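Project report: Packing up the Plevthorpe craft room
Taha Lamrani, Apr 3, 2026

For my project I picked the craft room at Plevthorpe, which had got into a right state over the winter. Marleny Palomino runs the sessions there and she'd been asking for a better way of storing tubes, rolls and paper sleeves, so that's what I went for. Huw Pritchard helped with the lifting (and most of the tea!).

We started by writing everything down. There were 338 items on the list by the end of it, and 141 of those were tubes or rolls of some kind - far more than I'd guessed. They'd been shoved in flat on the bottom shelf, so the ones underneath had gone oval and a lot of the paper had creases.

My first plan was to sort by length. Big mistake! Huw and I spent a whole afternoon on it and still couldn't find the tracing paper. Sorting by colour went much better, with white things in one box because Marleny uses those the most, and everything else shared out between 11 smaller boxes. The tubes now stand upright, and any loose sheet gets wrapped round a tube instead of being rolled up on its own.

The wrapping took some practice. If you pull too tight the edge creeps up at one end, and if you leave it slack the whole sleeve slides off when you pick it up. I got the hang of it in the end by lining up the overlap first and then smoothing down from the top.

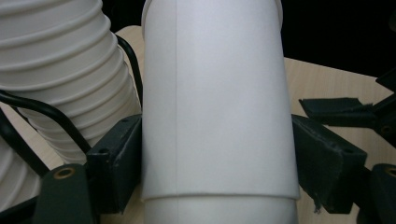 I'd like to go back in July and see whether the boxes are still in order, and Marleny wants labels on the lids before then, so I've got those to make as well.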